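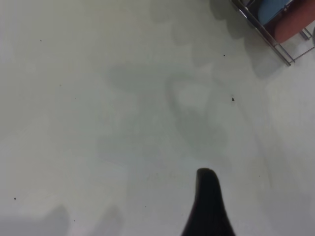

## 3. Planning and budgeting for your plate-handling cell

Before you order anything, please make yourself a cup of tea and read this section all the way through. We know it is tempting to skip to the wiring, but most of the letters we get at Findlow are from people who bought the arm first and found out about the table, the rack and the spare fingers afterwards. An evening with a pencil will save you a good deal of bother (and quite possibly a second delivery charge).

### 3.1 Working out what you need

1. Write down what the arm will pick up. Be particular: plates, bowls and saucers are three different jobs as far as the fingers are concerned, and it is far cheaper to begin with one of them.
2. Measure your largest plate and your smallest, and note how thick the rims are. If you have a mixed set, measure every pattern, even the ones you think are the same.
3. Choose the rack. A plain wire one that holds plates upright will do nicely, and you may well own one already. Take it with you when you go to look at tables – a rack that seems small in the cupboard takes up a surprising amount of room once it is full.
4. Mark out the rack's place on the table, then leave a clear stretch beside it for the arm to turn and set things down. With eight plates on edge in a row at one side, you want the rest of the top kept free, so don't be talked into a narrow bench to save a little money. 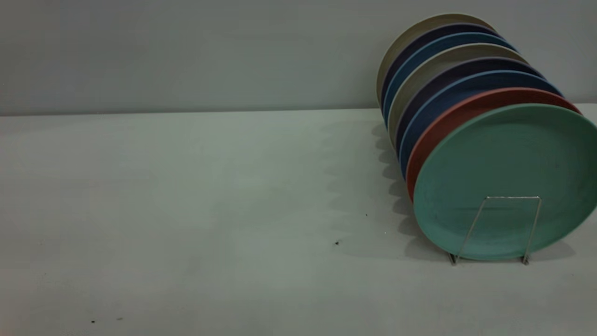
It's worth being generous with the table for another reason too, and that is daily wiping down. A pale, plain top shows up crumbs and specks quickly, and you'll be glad of elbow room when you clean it. Do allow for the weight of the arm as well as its reach, and ask your supplier for both figures in writing.

> **Note:** If you are planning for more than one rack, budget for the second table now, even if you won't buy it until later. Floor fixings are much easier to put in all at once.

### 3.2 Choosing the fingers

5. Decide between the standard fingers and the Grernero slim set. Plates in a rack sit close together, with only a crescent of rim showing on most of them, and a thick fingertip needs a gap to go into. The slim set costs more, but for racks we nearly always suggest it.
6. Order at least one spare pair. Fingertips are the part that wears, and a cell without them is an expensive coat stand.
7. Decide whether you want the wrist camera. It is an extra on the Ververidis arm and comes fitted on the Sanau. For plate work we would find the money for it, as it lets you check how the fingers are sitting on the rim from close to.
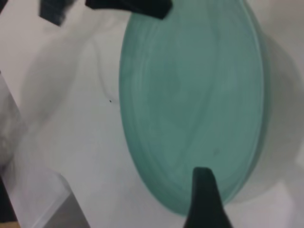

*Fig. 3-2. Green plate held between the upper and lower fingers, wrist camera view.*

> **Caution:** Do not plan your trials around your best china. Set aside a little for a practice set in plain colours and keep it for setting up and for training new staff. Keep hands clear of the fingers whenever the arm is powered.

### 3.3 Putting the figures together

8. Copy the table below on to a sheet of your own and fill in the blanks from your supplier's quotation. The two prices given are our own list prices in pounds, before tax and delivery, as of 30 Sep 2021.

| Item | Price (£) |
|---|---|
| Findlow cell kit (table, mounting plate, guard rail) | 2,852 |
| Slim fingers, wrist camera and bracket | 1,052 |
| Arm and controller | your quotation |
| Rack and practice plates | your own choice |
| Spare fingertips | your quotation |

9. Add 20 per cent to the total for the things that crop up: a longer cable, an electrician's visit, a shelf for the controller. If you have money left at the end, so much the better!
10. Set aside 30 working days between delivery and the day you mean to rely on the cell. People do manage it more quickly, but they tend to be people who have done it before. 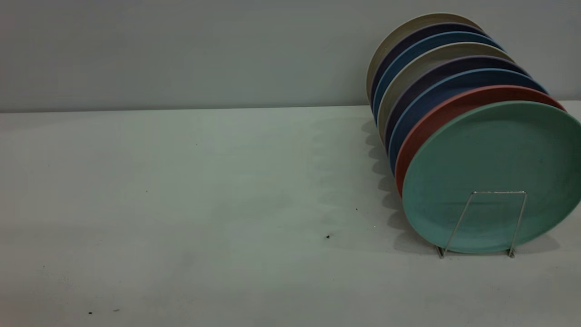
### 3.4 Before you sign the order

- Check that the doorway and any stairs will take the table in its crate.
- Check that there is a wall socket within reach of the controller, without an extension lead.
- Ask how long the quotation stands. Ours are normally reviewed each May.
- Keep your measurements from step 2 with the order papers, as you will need them again in Section 4 when you set the finger opening.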